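Mobile Manipulation board > Papers and Results

Thread: Shirazi results are up and the "look twice" trick is so simple I could cry

kettle_drum
Posted December 5, 2021

OK, so for anyone who hasn't read it yet: the Shirazi write-up came out and I've been through it twice. The short version is that they took an ordinary imitation policy, the same kind half of us are running, and changed when it gets to look. The old version picks a place target at the start, when the robot first sees the shoes, and then drags that target along in memory while it bends, grabs, stands back up and turns. The new one throws the target away after the grasp and picks a fresh one once the head is over the rack. That's it! Same network, same arm, same 3,000 demos.

On their tidy-the-entryway task they went from 101 good placements out of 200 to 65 failures total, so 135 good ones. I had to do the subtraction myself because they report one as successes and the other as failures (why do people do this).

I love results like this. No new hardware, no giant model, just somebody sitting down and asking where the error comes from.

plinth
Reply to kettle_drum

I read it too and I like it, but I'd pump the brakes a little. 135 out of 200 is better than 101 out of 200, sure. But both numbers are from one apartment with one rack. The paper calls it a "household" result, and it's one household.

Also they let the new version have extra time per episode. If you give the old policy the same extra seconds, does it get some of the gain for free, just from retries? I couldn't find that in the tables.

kettle_drum

Fair on the one apartment. On the time thing, look at the appendix, second table. They ran the old policy with the longer clock and it picked up a handful of placements, nowhere near the whole gap. I missed it the first time, it's after the gripper wear stuff.

plinth

Found it. OK, that takes care of half my complaint. They should have put that in the main text.

gusset
Reply to kettle_drum

Can someone explain why the old target goes bad? I come from arms bolted to tables, where if you know where the bin is at the start, you know where the bin is at the end. It hasn't gone anywhere.

marlowe_bits
Reply to gusset

The bin hasn't moved but you have! We've been rebuilding this on our Broka base since August, on the same sort of task (pair of slippers on the floor, metal rack by the wall), and I can tell you exactly where it goes wrong. When the robot is lined up on the slippers, the head is pointed at the floor and the rack is up in a corner with the top chopped off. So the policy guesses a rod from a bit of the lower tier. Then the base shuffles, the torso comes up, the wheels slip a tiny bit on the smooth floor, and by the time the arm is over the rack that guess can be off by a whole rod. With thin round rods, one rod off means the slipper goes down between them.

Two head views from our place, one looking at the pickup and one looking down at the rack:

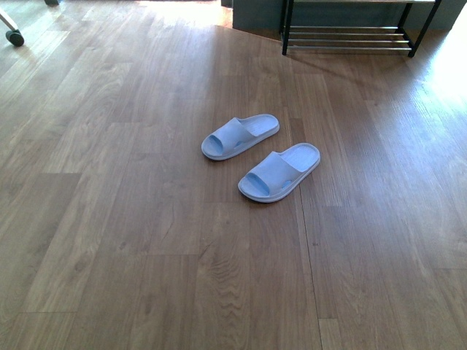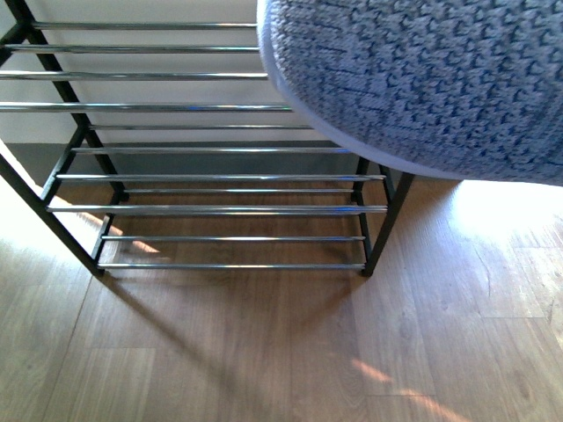 Our numbers are too young to post as numbers, but the misses have changed character completely. Before, the slippers landed short and tipped off the front. Now when we miss, it's mostly a bad grasp, the strap twists in the fingers and the toe comes in crooked. I'm so happy to have a different problem.

One thing we did differently from the paper: we kept the old target as a hint. The fresh look gets it as an extra input and is free to ignore it. Shirazi drops it completely.

gusset

Got it, thank you. So it's odometry drift plus a bad first view, and the second look fixes both at the same time. On a table I'd have neither.

I do wonder about the shiny rods, though. Our depth camera hates anything polished. Do you get any depth on them?

marlowe_bits

Almost none in direct sun, and it's not much better with the blinds down. The policy is RGB only so it doesn't care. The safety layer does use depth, and for that we pad the rack with a box in the map and let the last stretch of the motion go inside the box slowly.

ferrous
Reply to marlowe_bits

I disagree with keeping the hint. We tried exactly that on a Lindness arm with mugs and a drying rack and the policy got lazy. It learned that the hint was right most of the time in training (of course it was, the demos are clean) and leaned on it, and then at test time it trusted the hint in all the cases where it was wrong. Dropping it hurt the training loss and helped the robot. I think Shirazi got that part right and I'd be careful about "improving" it.

marlowe_bits

Huh. Did you add noise to the hint during training? We shake ours pretty hard, enough to cross a couple of rods either way, and in some episodes we swap in a target from a different demo. With clean hints I'd expect exactly what you saw.

ferrous

We added noise but small, and it was centered on the right answer. Never tried swapping. That's a good idea and I'm slightly annoyed I didn't have it. I still think the burden is on the hint to show it buys you something, since the paper does fine with none.

plinth

I'm with ferrous. What does the hint do for you that the second image doesn't?

marlowe_bits

Which tier! The fresh look is great at "where is the nearest rod" and not so great at "which shelf did I mean." When the second look is from close up, the top of the rack is out of view and the tiers all look alike. The hint settles that. If your task is "any shelf will do," like in the paper, then yes, drop it.

plinth

OK, that's a real reason. I withdraw the grumpy tone but I'd still like to see it side by side.

kettle_drum

This is so much better than the comment section under the paper. marlowe_bits, would you run it both ways? Hint with the hard shake, and no hint, same start positions? Even a small batch would be interesting, and if you name the shelf in half of them we'd see whether the tier thing holds up.

marlowe_bits

Yes! The base is booked for the Jisine demo first, then I get it back. I'll fix the start positions with tape on the floor and post both sets, including the ugly ones. ferrous, if you send me your mug config I'll copy your noise settings for a third set.

ferrous

Sent. Ignore the learning rate in there, it's from an older run. The one you want is in the comment under it.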